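Using less gas in the kitchen and keeping bottled gas safe

Last updated September

Our house is in the part of Hundano that has mains gas. The cabin has none, so we cook on cylinders there. Most of what follows applies to both.

Cooking

Put the pan on the ring that fits it. Flames that lick up the sides heat the handle and the room. On our Chege hob the small back ring does nearly all the simmering, and the big one is only for the stockpot and the wok.

Lids on. A pan of potatoes with a lid needs a much lower flame to stay at the boil, and once it is boiling there is nothing to gain by leaving it turned up.

Boil only the water you need. For pasta I heat the water in the electric kettle and tip it into the pan, which is quicker than the hob in our kitchen. If your electricity is dear and your kettle is slow, try it both ways and look at the meters.

Dried beans and chickpeas should be soaked overnight. A pressure cooker cuts the time again. Red kidney beans must be boiled hard for at least ten minutes after soaking, whatever else you do to save fuel.

If the oven is on, fill it. A tray of onions or some apples can go underneath the main dish. We turn ours off before the end for anything in a heavy pot, but not for cakes or bread.

Looking after the burners

A healthy flame is blue and steady. Yellow or orange tips usually mean the burner cap is dirty or has been put back crooked. Wait until it is cold, lift off the cap and ring, wash them in hot water with washing-up liquid and clear the slots with a wooden cocktail stick. Don't use wire on soft metal parts. Dry them fully before they go back. If the flame is still yellow, stop using the ring and call a registered gas engineer.

Reading the meter

Read it on the same day each month and write it in a notebook. Our total for the last twelve months was 3,574 kWh, heating and hot water included, and that is 288 down on the year before. It is a small house with two people in it. Most of the drop came from turning the boiler flow temperature down, so cooking changes alone won't do as much.

Bottled gas

Keep cylinders upright and outdoors, away from drains and cellar openings. The gas is heavier than air and collects in low places.

Check the date printed on the hose. Replace it if it is cracked, stiff or past its life. The Brakix regulator at the cabin has a washer that needs looking at every time the bottle is changed.

To test for leaks, brush soapy water over the joints with the gas on and the appliance off. Bubbles that grow mean a leak. Never use a match.

Pluladik delivers to our side of the valley and takes 4 working days, so I order when the spare goes on. A delivery costs the same for one bottle or two.

In cold weather butane gives up well before propane does. Change to propane for winter, with the right regulator for it.
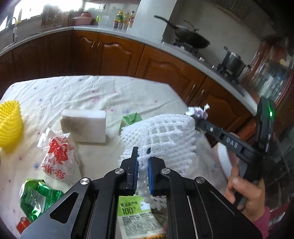
Propane and butane regulators are not interchangeable, so label them before they go in the drawer. I tie a luggage tag to each one with the gas and the year it was bought. Ours were 20 each, and I change them when the hose is done.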